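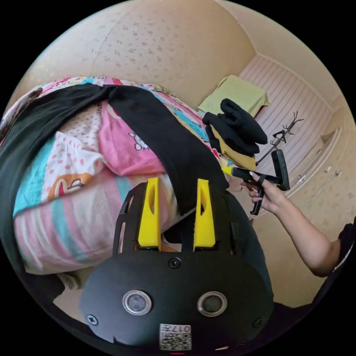
Annag MacAulay wrote back after the last report to ask whether we were teaching a robot to fold laundry or just filling a hard drive with other people's laundry, and would I please say which, in plain words, before the money for the second half goes out.

Fair question! The plain answer is that for the first stretch of Plurkus it was mostly the hard drive, and since March it has been more of the folding. I'll try to go through it in the order it happened, because the order explains some of the spending, and I've put the bad parts in with the good parts so you don't have to dig for them.

Where we are

We have 313 recorded demonstrations from 18 bedrooms, all done with the hand-held grippers, all of them some version of picking up a piece of clothing or a towel that's been left on a bed or a chair or whatever is nearby and getting it folded and put down somewhere sensible. The original plan had us doing a lot of this in the lab at Witholm on one clean table. I argued us out of that in the first review and I'm still glad, though I'll admit the table would have been a whole lot easier on my back.

Of the 313, we've set 77 aside. They aren't deleted, and I'll get to why they're out, since it ended up being the most useful thing we learned this period. The rest are cleaned up, lined up in time and ready to train on. We've already trained on them more than once.

The robot side is still the one arm on its rolling base at Witholm. No new hardware was bought. The line in the budget for a second arm hasn't been touched and I'd like to talk about moving it (see the end).

The tracking problem

You may remember I was grumbling about tracking last time. For anyone on your side who's new to this: we don't have a robot in the bedrooms, just a person holding a gripper with a camera on it, and we work out where the gripper was from what the camera saw. When that goes wrong the recording says the hand was six inches to the left of where it really was, and then you're teaching a robot to grab air.

I had assumed the hard rooms would be the cluttered ones. Nope. Clutter is great. A loud patterned quilt is about the best thing you can ask for, it's covered in little corners and color changes and the tracker just locks onto it and stays there. The trouble comes when you lean in close to something big and dark. A black coat or a pair of black pants fills up most of the view, there's nothing for the tracker to hold onto, and for a second or so it guesses. Then you straighten up, the room comes back, and the track jumps to where it should have been all along. If you only look at the start and the end of the recording it seems perfect.

That's what got us. Our old check compared the start and the end. Pretty much everything passed. I was pleased with myself for a good long while.

The Juntunen check

Our new check is one we've been calling the Juntunen check around the office and I'm afraid the name has stuck. The idea is really simple. You run the tracker forward over the recording, then you run it again backward, from the last moment to the first, and you compare the two paths all the way along. Where the view was good the two paths sit right on top of each other. Where the tracker was guessing, they split apart, since it guesses differently depending on which way it's coming from. So you get a little bump in the graph exactly where the trouble is, and you can see how long it lasts.

We ran it over the whole set in a weekend and that's where the 77 came from. I won't pretend that was a fun morning. A big chunk of them are dark garments, as you'd expect by now. Others are towels, which surprised me, and when I went back and watched them it was a matter of people lifting the towel up in front of the camera and holding it there while they hunted for the far corner. I do it too. I watched one of my own recordings and said a word I won't put in a report.

The check costs us almost nothing to run. It doubles the processing time, but that happens overnight anyway. I should say clearly that the idea of running a track both ways is not ours and is pretty old. What we've added is a rule for what to do with the bumps, and I think that part could be worth writing up.

What happened when we retrained

So we trained the same model two ways, once on everything and once with the 77 taken out, and ran both on the arm at Witholm with the same pile of clothes. Same bed, same starting positions as near as we could get them by eye.

The one trained on everything does a thing we'd been calling the "peck." It comes down toward the garment, stops short, comes down again, stops short, and then sometimes gets it and sometimes shoves it off the edge of the bed. We had spent weeks thinking this was a problem with the arm. We re-did the calibration, we swapped a cable, we changed the finger pads out for a fresh pair (same yellow ones, just newer). No change whatever.

The one trained on the smaller set mostly doesn't peck. It comes down and closes. I was in the room for the first run and I made Cultotance's night guard come in and look, and he was very polite about it. It's a bit slower on the approach than I'd like and it still makes a mess of sleeves, but the grab itself is a different thing to watch.

I want to be careful here. We've only got one arm, one bed, and clothes we know well, and we haven't yet done the version where somebody who doesn't know which model is running does the scoring. I've been doing the scoring, and I obviously want it to work. So please treat this as a strong hint and don't put it on a slide yet. The blind scoring is first on the list for next period and I'd rather show up with a smaller number that I trust.

Can we get the 77 back?

Maybe part of them. Most of these recordings are fine apart from one short stretch, and throwing out a whole demonstration for the sake of one bad second feels wasteful, especially when you remember somebody had to go to a house and set up and be friendly and not step on the cat. What we're trying now is cutting out just the bad stretch and telling the model "skip this bit." It works okay when the bump is in the middle of carrying something across. It works badly when the bump is right at the grab, and unluckily that's where most of them are, because that's when you lean in.

We also tried simply smoothing over the bumps, drawing a nice curve from the good part on one side to the good part on the other. Looks lovely on the graph. The robot hated it and the peck came right back. I'm putting that in mostly so we don't get talked into trying it again in a year.

Changes to how we collect

These are small and they're already in place. We run the Juntunen check on a laptop before leaving the house, so if a recording is bad we can redo it while the clothes are still out. It's slow on the laptop and you do end up drinking a lot of people's coffee. We ask folks to approach dark things from a little higher up and off to the side, so a bit of quilt or wall stays in view. And for towels we ask them to find the corner first and lift second, which feels unnatural for the first few tries and then you start doing it at home.

I was worried that coaching people like this would make the demonstrations stiff. Looking through the newer ones I think that's true for the first couple from each person and then it wears off. We've started treating those as practice and not counting them, so the total is climbing a little slower than the schedule says it should. I'd take that trade again.

One thing I haven't sorted out is people who work with both hands. We own 2 grippers and they do work as a pair, but the check looks at each one separately and has no idea that they're holding the same pair of pants. You can have both tracks pass and still end up with the hands in impossible places. For now those recordings get watched by a human, namely me, in the evenings.

Money and time

Spending is under plan on equipment and over plan on travel, and the travel is all gas and parking, no hotels. Storage came in a little higher than I guessed because we're keeping the raw recordings for longer, and after what happened with the old check I'm not willing to throw raw ones away. If we'd kept only the processed tracks we would never have found any of this.

My request is to take the second arm out of the budget and move that money into more collecting and into paying an outside person for the blind scoring. We don't need another arm to learn what we need to learn next. We need more dark clothes in more rooms, and somebody other than me holding the clipboard.

I know the original proposal to Cultotance made a fairly big deal of the two-arm demo and I don't love walking it back. If it has to stay for other reasons, then I'd ask for it to be pushed to the very end, after the two-handed checking is sorted out, since there's no point running a two-arm demo off tracks that only I have looked at.

Next up is the blind scoring, then sleeves. The bedroom visits keep going alongside, and the graphs from the forward and backward runs are in the shared folder under Plurkus if anyone wants to poke at them. The file names are a mess, sorry, ask me and I'll tell you which ones to open.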